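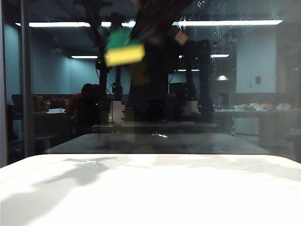 A gripper with a two-sided dish sponge, green side up.

I own a robot vacuum that has been defeated, by my estimate, 145 times by the same phone charger. It doesn't hold a grudge. It eats the cord, chokes, says something plaintive in a pleasant voice and waits for me to come and get it. So when people ask me whether the machines are ready to do the housework, I feel I'm speaking as a parent.

My position, which has cost me at least one dinner invitation, is that they're not, that they're a good deal closer than they were, and that the distance left is made up almost entirely of things we don't think of as work. I've never met anyone who listed "knowing how hard to hold a sponge" on a résumé. I have met plenty of people who couldn't clean a window.

Window cleaning is a lovely test for this reason. It looks like wiping. A small child will do it with great energy and leave the glass worse than before, and a robot will too, minus the energy. You have to press hard enough to shift the dirt and gently enough to keep the glass. You have to notice the smear you made while fixing the other smear. Then the sun moves and there are four more, and you have to decide whether you care. I gave up caring in December. It was dark at 4:30 and the windows were looking fine.

The companies selling the future tend to skip this part. Caltix, whose newsletter I never signed up for and now read religiously, has a video of its kitchen helper loading a dishwasher. It takes 30 minutes and the load is two mugs, a plate and a bowl. The video runs at many times normal speed, so the mugs whip about like hummingbirds, and then there's a cut to a family laughing on a couch. I'd be laughing too. They've had time to watch a sitcom and a half. Okov, which makes a rival arm for small workshops, is more modest and sells on patience. Its arm will pick parts out of a bin all night without complaint, provided the parts are all the same part, and the bin stays where it was, and the lights don't change.

What I want from a machine is the unglamorous middle of the job. Picking a thing up is the beginning, and the demos love it, but chores are mostly what happens after the pickup. Take the plain kitchen sponge, yellow foam with a dark green scouring pad on top, sitting on a clean white table in front of a big pane of glass with streaks and smudges on it. You and I see that and know which side goes nowhere near the glass. We know the foam will squash and the pad won't, and that our grip has to allow for both. We learned it by ruining somebody's good pan. 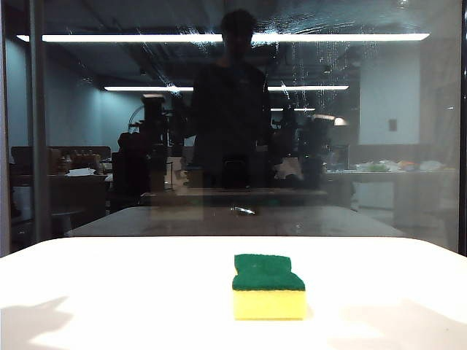

Whether a machine can learn the same thing without a pan budget is the real question, and I'm less gloomy about it than I sound. Give me a sponge standing on its own with its green pad up, and a streaky pane behind it, and I'd call that a fairer exam than any dancing robot ever sat. There's plenty of room to fail and it would all be visible on the glass.

The people at Ireo, a repair shop in Hodoroagă that bought an arm to wipe down its benches, tell me it does the job in the morning and a person does it again in the afternoon. They sounded pleased. They used to have the person do it twice. The arm cost them 2,113 in parts and a great deal more in swearing, and they would buy it again.

I believe them. I'd probably buy one myself, if it would promise to leave the phone charger alone.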